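4.2 Page yield under ordinary office conditions

The yield printed on a toner carton is a number obtained under conditions that no office in our sample had managed to reproduce, even by accident. It assumes continuous printing, a fixed test page, a steady room temperature and a user who does not open the front cover to see how things are going. We therefore treated the declared yield as a starting point and let the cartridges live the life they would have had anyway.

Two compatible cartridges were compared, the Garkadent and the Prondberg, both declared by their sellers at 2000 pages. Both were fitted to the same model of desktop laser printer, the Urel, chosen because the participating offices already owned it and could not be talked into anything newer. In total 167 cartridges were installed between April and the end of the observation period. Each was weighed before installation and again on removal, and the page counter was read at both points. Users were told to replace a cartridge when they thought the print had become too poor to send to a customer. This criterion proved generous in the warehouse and very strict in the legal department.

Of the cartridges installed, 35 were removed before the printer had issued any low-toner message. We had expected leaks or chip errors to explain most of these. The removal slips instead give reasons such as "looked old," "was Friday" and, in one case, "other one came in nicer box." We kept these cartridges in the weight analysis, where they behave perfectly well, and left them out of the yield analysis, where they would have told us more about Fridays than about toner.

For the remaining cartridges, mean yield reached 89 percent of the declared figure. The two brands did not differ in any way that survived correction for page coverage. Coverage was the stronger influence by far. Offices printing delivery notes came close to the number on the carton, and one or two went past it. Offices printing slides with dark backgrounds did not, and their toner budgets should be read with this in mind. The usual assumption of five percent coverage held for plain letters without a logo. Nearly every letter in our sample had a logo, and several of the logos had been enlarged since the last rebranding.

Residual toner was estimated from the difference in weight, using the procedure of Sjöberg with one change: the waste compartment was emptied and weighed separately. Without this step, waste toner is counted as unused toner and the user appears more careless than is the case. With it, the median cartridge was nearly empty when it was taken out, and the practice of shaking it from side to side, which every office taught its new staff, seems to have been worth a small number of extra pages. We did not test the rival practice of tapping it on the desk, and the carpets suggest that someone else did.
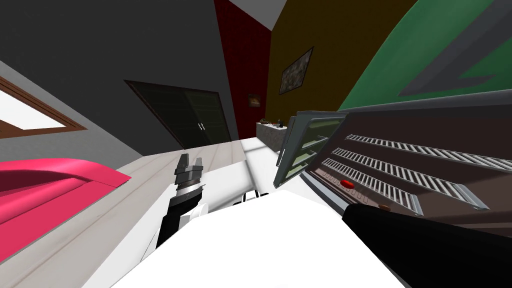
Figure 6. Simulated room with two robot arms at a white table.

Two limits of the yield data should be stated. First, the page counter of the Urel counts a jammed sheet as a printed one, so offices with cheap paper receive credit for pages that nobody could read. We corrected for this where a jam log existed. Most jam logs were kept for a week with great energy and then used as scrap. Second, cartridges were assigned to offices in the order in which the cartons arrived, and the cartons arrived in whatever order the supplier preferred. A check against floor, department and monthly volume showed no clear pattern, though a weak one could hide in a sample of this size.

Print density was read from a gray patch on a test sheet printed at installation and again shortly before removal. Density fell slowly over most of the life of a cartridge and then quickly at the end, for both brands. Complaints followed a different schedule. They were most common in the first days after a change of cartridge, when density was at its highest, and they dropped off once users stopped being aware that a change had been made. In two offices, complaints about the new brand were logged before it had been installed. These are discussed with the other survey results in Section 5, under expectations.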